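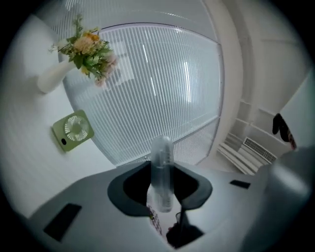
Figure 3. Clear plastic cylinder with a rounded top and faint ridges along its sides.

4. What people keep, and what they can see that they have kept

4.1 Clear and solid containers in the kitchen

We came to the question of see-through containers by a side door. The first round of visits in Givel and Zirnari was meant to be about dry food only: how much of it a household holds, where it is put, and how long it stays there before it is eaten or thrown out. The visit sheet had one small box at the bottom for "other remarks," and when we sat down in December to read through those remarks we found that a great many of them were about the same thing. People wanted to tell us about their jars. They told us which ones they liked, which ones had come with something else in them, and, again and again, which ones they could see into. Clear plastic of the general sort shown in Figure 3 came up far more often than we had planned for, and so for the second round we gave it a question of its own.

In all, 739 households answered the second sheet. Of these, 388 said that they moved at least one dry food out of its shop packaging and into a clear container as a matter of habit. We were generous in what we took as habit. A person who filled a rice jar most times, and forgot now and then after a long day, was put down as a yes, and we think any other choice would have told us more about tiredness than about storage.

The reasons people gave did not sort themselves as neatly as we had hoped. Many said they wanted to know at a glance when something was running low, and this is the reason the earlier writing on home storage would lead one to expect. But a good number gave answers that had to do with company, or looks, or simply with having been raised in a kitchen where things were done that way. One woman in Zirnari told us that her mother's lentils had always stood next to the stove and that she would feel she was in a stranger's house if hers did not. We have left answers of this kind in the tables under "custom," though the word seems a little thin for what she meant.

4.2 Seeing and using up

Does being able to see a food help it get eaten? Our answer is a careful yes for some foods and a shrug for others. Rice, oats and small pasta kept in clear containers were more likely to be finished before the next purchase than the same foods kept in bags or tins. For flour we found no difference worth reporting, and several people pointed out, very sensibly, that flour looks much the same from one month to the next. Dried beans went the other way in Fuvdale, where clear jars of them were often kept on open shelves and had plainly become part of the room. The people we visited there spoke of them fondly and did not seem to think of them as dinner.

It would be easy to make too much of this. A household that takes the trouble to fill jars may well be one that takes trouble over meals in general, and the visit sheet cannot pull the two apart. We tried to get some way toward it by asking about shopping lists and about how often people cooked from scratch, and the pattern for rice and oats held up once those answers were taken into account, though it grew weaker. Readers who want the full tables will find them in the appendix.

4.3 Clouding, scratching and the life of a container

We had not expected to write about wear at all. Still, clear plastic does not stay perfectly clear in every kitchen, and people had strong feelings on the matter. Some spoke of a jar "going foggy" with obvious regret, and described moving it down in the world step by step, first from the counter to the cupboard, then from food to buttons or screws, and at last out to the shed. Others did not mind in the least. For them a cloudy wall that still showed how high the oats stood was doing all that was asked of it, and they could not see why we kept returning to the point.

The 18 households that agreed to keep a kitchen diary for us were helpful here. They wrote down each time a container was emptied, washed, refilled or given a new job, and their notes show that the last of these happens more than any of us would have guessed from the visits alone. Washing by hand or by machine was recorded as well, but the diaries were kept for too short a time to say anything firm about what each does to the plastic, and we would rather leave that to people with a proper workshop.

4.4 Labels

Labels deserve a few words before we move on. Most clear containers in the Dimitriou district carried none, and when we asked why, the usual reply was a kind look and the remark that one could see what was inside. This works very well for pasta. It works less well for the white powders, and we heard several stories about salt and sugar that were told with great good humor, some of them, we suspect, for the fiftieth time. Households with more than one regular cook were more likely to use labels, and where there were children who baked, masking tape and a marker were common. We did not record what the labels said, which we now regret, as a date written on a lid is quite a different thing from a name, and the two may well have different effects on what gets used up first. The third round of visits will ask about this directly.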